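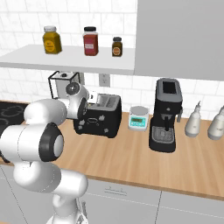
Fig. 1. Kitchen counter with toaster, light gray cabinets underneath.

Standby Power in Student Kitchens
Project report, Aurelia Pop

Background
Most people in our hall think an appliance that's switched off uses no power. I wanted to check this for small kitchen stuff - toasters, kettles, microwaves, coffee makers. Our electric bill is split evenly so everybody pays for it either way.

Method
Borrowed a plug-in meter (Pralla) from the physics lab. 17 appliances in the shared kitchens of Pemance Hall, all done in November. Each one left plugged in overnight, not used, reading taken before breakfast. Wrote the numbers in a notebook then typed them up. One kettle had to be done twice, someone made tea at 2 am.

Results
Plain toasters and kettles: meter showed zero. No clock, no light, nothing to draw power. Microwaves were the worst, all of them have a clock display and it stays on. Coffee makers depended on the model. The ones with a timer used power all night, the ones with a simple rocker switch didnt.

The oldest microwave was rated 900 watts for cooking and still used more over a week sitting idle than it did heating food. That surprised me. It is hardly ever used though, people on that floor mostly eat in the cafeteria.

Problems
The meter is not very good at low readings. Anything under half a watt might show as zero, so the toaster result could be a bit off. I also planned to do 18 appliances but one microwave was thrown out before I got to it. No fridges, they cycle on and off and would need a longer test.

What I would change
Better meter, and more than one night for each appliance. Also ask people how often they use things - I only thought of this at the end and got 14 replies, which is to few to put in a table. Raw readings are in Appendix B.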